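Calthorpe Workshop Papers Home Contents Authors Search Previous Next

5.3 Lost grasps in the utensil task

The utensil task gave us the most trouble of any in the Halville set. We recorded 100 demonstrations with hand-held grippers and dropped 21 of them before training. Most of the dropped ones shared a fault that we did not notice while recording. When the fingers closed on a thin, round object near the end of the pads, the object rolled toward the open side and the logged finger width kept shrinking. Our labeling script read this as a firm grasp. The policy then learned to close, lift and carry on with nothing held.

A second fault came from the containers. A light cup with long utensils in it tips easily, and a finger that brushes the rim on the way in can move the cup before the grasp begins. The pose tracker is not affected, but the target is no longer where the first frames put it - and the policy reaches for the old spot. Figure 7 shows the work area at two moments. 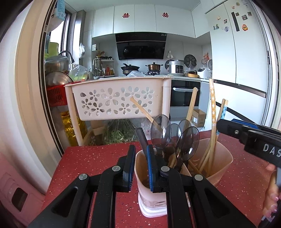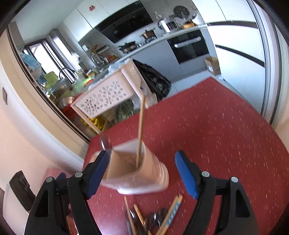
Figure 7. Views from a hand-held gripper in the utensil task. Chopsticks are in view in both, on a red speckled surface with the kitchen behind.

5.4 Changes to the labeling rule

We replaced the width threshold with a check over 5 frames. A grasp now counts only if the finger width holds steady for the whole window. Segments that fail are marked for review by hand - they are not deleted, as some can be used as examples of a missed grasp. We ran the new rule on the Plisatitz recordings as well, where it flagged fewer segments. The objects there are mostly boxes, which do not roll.

The rule does nothing for tipped containers. For those we still depend on the reviewer, and the Mridha baseline in Section 6 was trained with them left in.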